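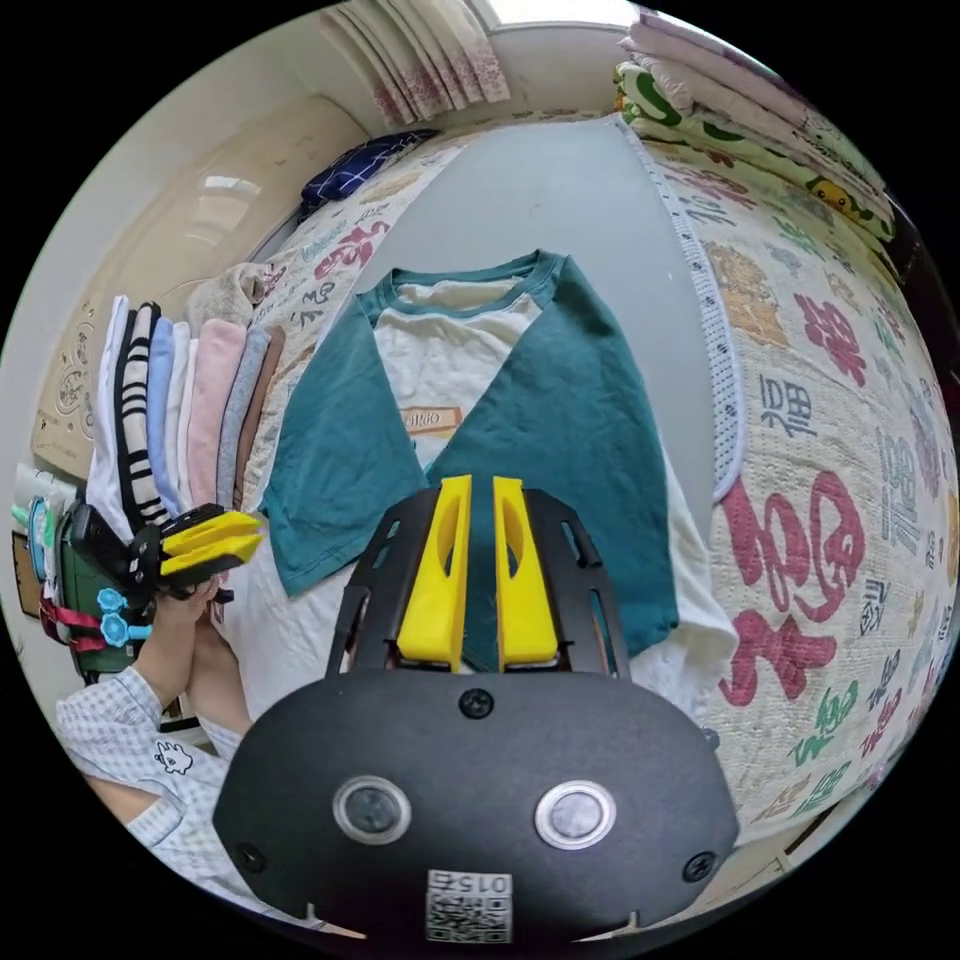

## 2. Background and study setting

Allergic rhinitis is one of the most common long-term conditions seen in general practice. Sneezing, a blocked nose and itchy eyes are seldom dangerous, but they disturb sleep, and poor sleep affects work and school the next day. In homes with mild, damp winters, house dust mites are a frequent cause. Mites feed on shed skin and take up water from the air, so they do well in mattresses, pillows and upholstered furniture. The allergens are mainly carried on fecal particles, which settle quickly in still air and rise again when bedding is moved.

Advice to patients usually covers two areas. The first is medication, most often a nasal steroid spray or an oral antihistamine. The second is reducing contact with the allergen at home. Evidence for the second is mixed. Covers for mattresses and pillows lower the amount of allergen that can be collected from the bed surface, yet trials of covers used alone have often found little change in symptoms. One possible reason is that the cover is a single measure in a home with many sources. Another is that covers are not always used as intended. They may be taken off for washing and left off, or fitted over the mattress only.

The present study looked at the second of these explanations. We asked whether a short home visit would improve how bedding was handled, and whether any improvement was still present when the heating season began in October.

### 2.1 Study areas

Households were recruited from two towns, Prindorer and Unham. Prindorer lies on low ground beside a river and has mostly older brick housing with solid walls. Unham is newer and drier, and most of its homes have mechanical ventilation. The towns share a hospital but have separate primary care clinics, and this made it practical to keep the visited and comparison groups apart. Invitations were mailed to 2,000 adults with a recorded diagnosis of allergic rhinitis. People who were receiving immunotherapy, or who planned to move during the study, were not eligible.

Ethical approval was granted by the review board of the Ahmadpour Institute on 2019-05-29. All participants gave written consent.

### 2.2 Home visit and bedding advice

Each household in the visited group received a mattress cover and pillow covers (Vakero, woven type). The visiting nurse explained the difference between the allergen cover, which stays in place, and the ordinary sheets, which are washed weekly on a hot cycle. Participants were asked to strip the bed with the window open where possible and to keep the person with symptoms out of the bedroom while this was done. Clothes were to be kept off the bed during the day.

The visit also dealt with room humidity. Nurses suggested airing the room each morning and drying laundry elsewhere. No dehumidifiers were supplied. The comparison group received the same covers by mail with the printed leaflet and had no visit until the study was over.

Participants recorded bed changes in a diary for 6 months. Diary pages were returned by mail, and missing pages were followed up by phone. A bed change was counted only if both the bottom sheet and the pillowcases had been replaced. Changes to blankets or top covers were noted but not included in the main measure, as these items are washed less often and habits vary widely between homes (see Figure 3 for a sheet being placed).

**Figure 3.** A white sheet being pulled up over the end of a bed. The bedsheet on the bed is white with colored Chinese characters.

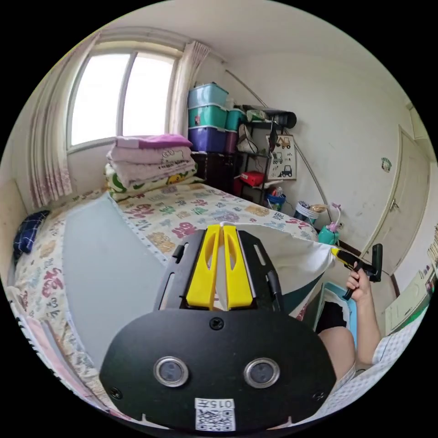 ### 2.3 Dust sampling and symptom scores

Dust was collected from the upper surface of the mattress with a vacuum fitted with a filter sock. The ordinary sheets were removed first and the allergen cover, if present, was left on. Samples were sealed, labeled with the household code and frozen until analysis. Laboratory staff did not know which group a sample came from.

Symptoms were scored by the participants on a paper form covering the nose, the eyes and sleep. Use of medication was recorded on the same form, and a combined score was calculated so that relief from tablets or sprays would not be mistaken for an effect of the visit. Forms completed during a cold or fever were left out of the analysis.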